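Small caps and lids: how to keep them and clean them

In my kitchen the lids get lost before the bottles do. Since I moved to Plerstead I keep all small caps in one flat tin, in the drawer beside the stove. Before, they were in three places and I bought new bottles for no good reason.

Washing. Put the caps in a bowl with warm water and one spoon of baking soda. Leave them for 24 minutes, then brush the thread with an old toothbrush. Do not use boiling water for plastic caps, they become a little oval and after this they leak.

Smell. Caps from vinegar or fish sauce keep the smell very long. My neighbor Kenna Pollock puts them in a jar with dry coffee grounds overnight. I tried it in December and it worked for the vinegar, but the fish sauce needed two nights.

Stuck caps. Wrap a wide rubber band around the cap and turn slowly. If sugar or honey is holding it, stand the bottle upside down in one inch of warm water first.

Drying. Always dry the caps with the open side down, on a clean towel. Water which stays inside the thread makes black spots, and these are difficult to remove.

Marking. A dot of nail polish on the cap and the same color on the bottle is enough. Let it dry fully before you close the drawer.

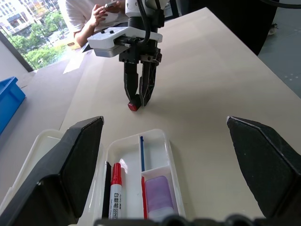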